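椅子の座面を手で張り替えた記録を、順番に書いていく。長いので興味のあるところだけどうぞ。

1/
椅子はMintonの食堂椅子。背もたれが低くて、座面の四辺に木枠が見えるタイプ。Flirkauの古道具市で4脚まとめて2000円だった。木部はしっかりしていて、座ると真ん中が沈む。2脚は先に終わっていて、残りを10月にやった。書くのは残りのほうの話。

2/
最初の2脚では写真もメモも取らずに剥がして、あとで布の重なり順がわからなくなった。今回は剥がした順に床へ並べ、布には裏から鉛筆で「前」「右」と書いた。古い布はそのまま型紙になるので、破れていても捨てないこと。アイロンをかけると縁の折り跡が消える。折り跡は切る位置の目安になるから、かけないほうがいい。

3/
剥がす作業がいちばん時間を食う。昔の張り替えでは前の鋲の上に次の鋲が打ってあって、場所によっては三重になっていた。鋲抜きは木目に沿って入れる。木目を横切る向きでこじると、枠の角が簡単に欠ける。右奥の角を少し欠いたので、木工用ボンドで戻して一晩クランプした。翌朝やすりをかけて、布で隠れる位置なのでそれ以上は何もしていない。

4/
抜いた穴は埋める派と埋めない派がいる。自分は、同じ場所にまた打つところだけ埋める。爪楊枝にボンドをつけて差し込み、乾いたら切る。全部やると日が暮れる。

5/
下の力布(テープ)は麻の織りテープにした。格子に編んで、前から奥へ張るほうを先に打つ。張り具合は、張ったあとに指で弾くと低い音が返るくらい。強く張りすぎると枠が内側に引かれて、ほぞに負担がかかる。古い椅子なのでそこは控えめにした。テープの端は折り返して、折ったところの上からもう一度打つ。

6/
力布の上に麻布。端を折って鋲で留める。布目を枠の前の辺に揃えておくと、あとで詰め物を縫い留めるときに線が引きやすい。斜めになると最後まで気持ちが悪い。一度打ち終わってから斜めなのに気づき、左半分を抜いてやり直した。
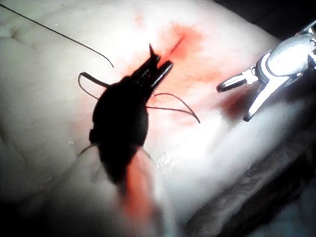

7/
詰め物を麻布に留めるときは、大きな返し縫いで糸を浮かせて輪にし、その輪の下へ毛を詰めていく。布は枠に張ってあるので、裏に手を回して針を受け取るのが面倒になる。まっすぐな針だと特につらい。上の写真の針も小さく曲がっていて、こういう形なら表から入れて表へ出せる。家具用の曲がり針は太くてずっと長いけれど、考え方は同じで、手首を回して弧のとおりに通す。押すと曲がる。弧に逆らうと布の穴も広がるので、入れた角度のまま最後まで回しきる。

8/
輪の大きさは、手のひらを横にして差し込める程度。最初は小さく作りすぎて毛が入らず、糸を切ってやり直した。大きすぎると毛が動いて座面が片寄る。隅の近くは輪を少し短くした。

9/
糸はScanlonの麻糸。蝋引きではないので、自分で蜜蝋をかけた。蝋の塊に糸を押しつけて引き、そのあと布で挟んでもう一度引く。二度目の引きで余分が落ちて、麻布の目にかすが詰まらない。蝋の量が多いと結び目が滑る。長さは腕を広げた幅まで。欲張って長く取ると必ず絡む。
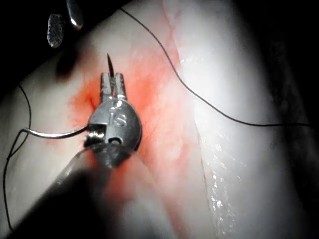
10/
毛の入れ方。古い毛はほぐして使う。固まりを両手で左右に引き、引いたものを重ねてまた引く。埃がすごいので外でやること。マスクも要る。ほぐした毛は見た目の量が倍くらいに増えるが、座ると戻る。縁から先に詰めて、真ん中は最後に足す。真ん中から始めると縁が痩せる。

11/
毛を入れたら、目の粗い布をかぶせて仮留めする。仮留めの鋲は半分だけ打つ。前、奥、左、右の順で中央から留めて、少しずつ角へ進む。ここで座ってみて、尻に枠が当たるようなら縁の毛が足りない。うちのは前の縁が当たった。仮留めを外して足し、また留めた。二回やった。

12/
縁を立てる縫い。座面の横から長い針を入れ、毛をすくって縁に寄せながら縫い締める。一段目は毛を外へ寄せるための縫いで、表に糸は出ない。二段目で表に糸を出して、縁に畝を作る。目の間隔は親指の幅で通した。印をつけずに目分量でやった辺は、あとから見ると波打っている。チャコで線を引いてからのほうが結局早い。

13/
締めるときは糸を縁と平行に引く。上に引くと粗い布が裂ける。手袋は、指の途中まで切った革のものを使った。素手でやった日は小指の横に糸の跡がついて、次の日は別の作業しかできなかった。革手袋の指先まであるものは、今度は糸がつまめない。

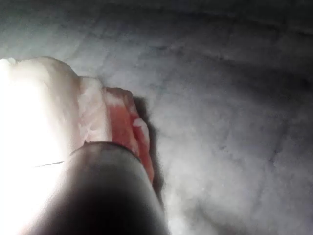

古い毛は洗って使えるのか、と返信をもらった。前に張り替えたとき洗濯ネットに入れて洗ったら、フェルトみたいに固まってしまったそうだ。

14/
自分は洗った。洗濯機は使わず、たらいにぬるま湯を張って中性洗剤を少し入れ、押すだけ。揉まない。水が濁らなくなるまで替えて、網の上に薄く広げて陰干しした。乾くまで天気が良くても数日かかる。うちのは固まらなかったが、毛の種類が混ざっていると結果も違うと思う。心配なら一つかみだけ先に試すのがいい。匂いだけが気になるなら、洗わずに日陰で風に当てておくのでもだいぶ抜ける。

15/
洗っても使えない毛はある。引いたときにぷつぷつ切れるもの、粉になるもの。今回は座面の前側にあった分がそうで、足りない分を新しく買った。新しい毛は弾力が強いので、古い毛と混ぜずに下に敷いた。上に置くと座ったときにちくちくする。

16/
縁ができたら真ん中に薄く毛を足し、綿を敷いて、下張りの白い布をかける。形はこの下張りで決まる。表の布で形を直そうとすると、柄が引っぱられて曲がる。下張りの段階で角のひだも一度畳んでみて、どちらへ倒すか決めておく。前の角は、正面から見て折り山が横に来るように倒した。

17/
表の布はHikanoの綿麻、幅の狭い縞。縞は座面の中心に一本通す。枠の前と奥の中央に鉛筆で印をつけ、布にも切り込みを入れて合わせた。縞の幅は座面の幅で割り切れない。左右の端で縞の見え方が違ってくるので、端より中心を優先した。椅子を並べたときは中心が揃っているほうが目につく。

18/
布の必要量は30センチ余計に買っておくといい。縞を合わせると向きを変えて裁てないので、計算より減る。最初に買った分では一脚足りなくなり、買い足したら染めの色がほんの少し違った。並べるとわかる。昼間の窓際だと特にわかる。その一脚は壁側に置いている。

19/
表の布は、仮留めをしながら手のひらで奥へ撫でて皺を逃がす。引っぱるより撫でるほうがきれいに出る。全部の辺が落ち着いたら、仮の鋲を打ち込む。木枠が見えるタイプなので、金槌が外れると塗装に跡が残る。厚紙を枠に当てながら打った。それでも一か所やった。

20/
余った布は鋲のすぐ外側で切る。カッターの刃は新しいものに替える。古い刃だと麻の糸が引っかかって、切り口から糸が長く抜ける。最初の一脚はそれで鋲のところまでほつれ、その辺だけ張り直しになった。

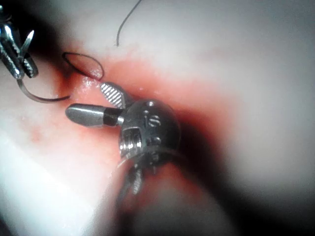

金属の器具の先。内側に細かい斜めの刻み。

21/
飾りテープ(ブレード)で鋲を隠して終わり。接着剤だけで留める人が多いが、自分は角だけ縫い留めた。角は曲げるときに浮きやすい。使うのはやはり曲がった針で、テープの織り目の谷に糸を沈めると見えない。糸の色は布より少し暗いほうに合わせる。明るいと縫い目が光って見える。

22/
テープのつなぎ目は奥の角に持ってくる。端は裏へ折って、接着剤を薄く塗って乾かしてから切ると、ほどけない。切ってから塗ると、塗っている間にほどける。接着剤ははみ出すと布に染みて取れないので、爪楊枝の先で少しずつ置いた。

23/
裏に黒い薄布を張る。なくても座れるが、毛の粉が床に落ちるので張った。端は折って、力布の鋲より少し内側で留める。作業としては簡単で、ここまで来ると早い。

24/
かかった時間は、一脚あたり夜の作業でほぼ一週間。乾かす時間を除けばもっと短い。毎晩少しずつだと、前の晩にどこまで仮留めしたか忘れる。枠にマスキングテープを貼って「右奥まで」などと書いておくと次がすぐ始められる。テープは塗装の古いところに長く貼らないほうがいい。剥がすとき一緒に持っていかれた。

25/
道具で買ってよかったのは、磁石つきの細い金槌と、テープを張る木の道具。鋲抜きは安いもので足りた。針は長い直線のものと曲がったものを用意すればいい。曲がった針は大小あると、詰め物を留めるときと飾りテープを縫うときで使い分けられる。先が鈍ってきたら砥石で軽く当てる。曲がりの外側から当てると形が崩れにくい。

26/
座り心地は、最初の数週間は固い。毛が落ち着いてくると真ん中が少しだけ下がって、そこで止まる。先に終わった2脚はもう落ち着いていて、新しいほうと並べると高さが違う。食卓で隣に座ると少しわかる。

27/
次は同じ市で買った足のせ台をやる予定。中にばねが入っているので、力布の張り方から変わる。始めたらまたこの下に続ける。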